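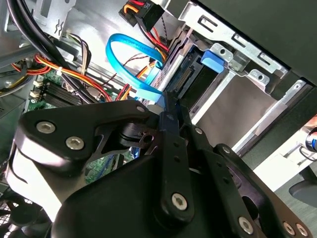

Desktop case, open, drive bays and cabling

MOBILITY AIDS - LOAN SHELF CHECK, OLTCOMBE
February round
Checked by: Deepika Poojary
Second pair of eyes: Eino Rautiainen (canes and seat canes only, had to leave at 3:30)

Go item by item. OK / FIX / PULL. Write something in the comment if it's not OK. Pulled items go on the bottom rack with a red tag, not back on the hooks please.

1. FOLDING SEAT CANES

1.1 Seat opens fully and locks - OK
Comment: All of the Tredska ones click properly. The older green one needs a shove. Still locks.

1.2 Legs sit flat on level floor, no rocking - FIX
Comment: Two rock. One is just a worn tip. Other one has a leg slightly bent, see 1.5.

1.3 Seat fabric or plastic, no splits, stitching good - OK
Comment: Some fading. Fine.

1.4 Weight label readable - FIX
Comment: Labels rubbed off on the three-leg ones again. Minttu has the spare labels, need to ask her. Do not lend without a label, people guess and they guess wrong.

1.5 Tube straight, no dents or creases - PULL
Comment: One pulled, bent rear leg. Came back like that from the garden show trip. Don't try to straighten it, a creased tube is done.

1.6 Hand grip tight, doesn't twist - OK

2. WALKING CANES, ADJUSTABLE

2.1 Push button pops all the way out at every hole - FIX
Comment: One sticks on the fourth hole. Cleaned it, better, check agian next round.

2.2 Locking collar present and tight - FIX
Comment: Missing on two. Collars ordered from Mustonen.

2.3 Rubber tip has tread left, no metal showing - FIX
Comment: 9 tips changed. Eino did most of them. Old ones thrown out, not kept "just in case" like last time.

2.4 Wrist strap - OK
Comment: Optional anyway. Took one off that was frayed.

2.5 Folding canes, inner cord still has pull - OK
Comment: The blue one is getting slack. Would not give it to anybody for a long trip.

3. ROLLATORS

3.1 Both brakes hold when you lean on it - PULL
Comment: The Tumosov with the basket, left brake slips. Pads look ok so probably cable. Red tag on. Venla Rautiainen is next on the list for that one, somebody call her and offer the other.

3.2 Parking brake stays down with a person sitting - OK
Comment: Tested with me on it. Only the ones not tagged obviously.

3.3 Wheels spin free, no hair or thread wound around - FIX
Comment: Always hair. Cut out with the seam ripper, it's in the drawer.

3.4 Fold catch - OK

3.5 Seat and back strap screws - FIX
Comment: Tightened on two. One screw replaced, not quite the same head but same length.

3.6 Handles same height both sides - FIX
Comment: Borrowers leave them one notch off. Please reset when it comes back in, takes ten seconds.

4. ICE GRIPS AND SMALL STUFF

4.1 Flip-up ice tips flip both ways - OK
Comment: Stiff but ok. A drop of oil.

4.2 Slip-on shoe grips, rubber not cracked - PULL
Comment: Two pairs binned. Rubber goes at the heel first, look there.

4.3 Cane holders / clips - not checked, ran out of time

5. STORAGE AND PAPERWORK

5.1 Aisle clear, nothing leaning on the door - FIX
Comment: Seat canes were propped against the door. Moved. Use the hooks.

5.2 Nothing heavy above shoulder height - OK

5.3 Loan cards match what's on the shelf - FIX
Comment: One rollator has no card at all. Polyxeni Konstantinidis thinks it was a donation that never got written up. She'll look.

5.4 Loans past 60 days called - FIX
Comment: Not done. My list is half done, see clip on the wall - Minttu can you take the rest

TO DO BEFORE NEXT ROUND
- collars from Mustonen, chase
- labels
- brake cable for the Tumosov, or ask if it's worth it
- call Venla
- more small tips, we only have the wide ones left
- section 4.3

Signed off except for red tags. D.P.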